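10 November 2022
Edith Condori

Hello all,

Pylyp Pylypenko wrote:

> We've got the Pelach arm going at Ramorstead but it keeps clipping
> the dish rack on the way in, always the same side. I've redone the
> hand-eye calibration twice. Is it the fingers? Has anyone else had
> this since swapping to the Kauppinen ones?

Pylyp, I had exactly this in the spring and lost the better part of a week to it, so let me save you some bother! Before you calibrate again, take the fingers off and look at the faces they bolt on to. Mine had a bit of old thread lock under the left one, hardly anything, but by the tip it had grown into a proper lean.

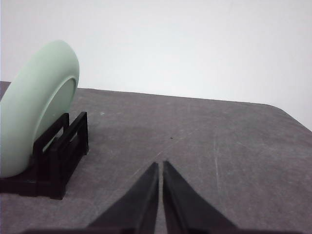
The wrist camera is what I use for checking now, every morning before the first run. I open the gripper a touch, so there's just a thin strip of table showing between the fingers, and see whether the two inner faces look parallel. They do here, and the tips match nicely either side of the gap. If yours look like a wonky V then it's the mounting and no amount of calibrating will help. I do it with the fingers pointing at bare mat, well to the side of the plate – green on black is fine, black on black is hopeless.

Second thing is the rack. Ours crept. The base is light and every little knock shifted it, and the program (still the old Predis one, 800 lines and I wrote most of them, sorry) assumed it hadn't gone anywhere. I now re-teach the slot positions whenever the rack has been touched, at slow speed, with the joint limits back on.

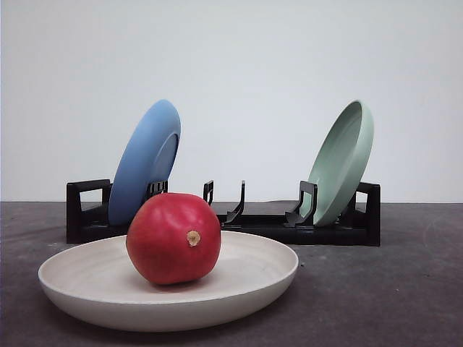
For teaching I park the arm right out of the way and go by the fixed camera. I like a plate standing near each end, the blue and the green in this case, and the middle slots left free, as any twist in the rack shows up against the far edge of the table. Do watch that curved prong in the middle, it's the one I'd expect a finger to catch first. And keep the fruit plate in front while you teach, or you'll plan a lovely path straight through where it's going to be.

What grip force are you on? I've settled at 36 in our settings, whatever units those are – the manual is no help.

I'm away for a bit in December but will look at logs before then if you send them.

Edith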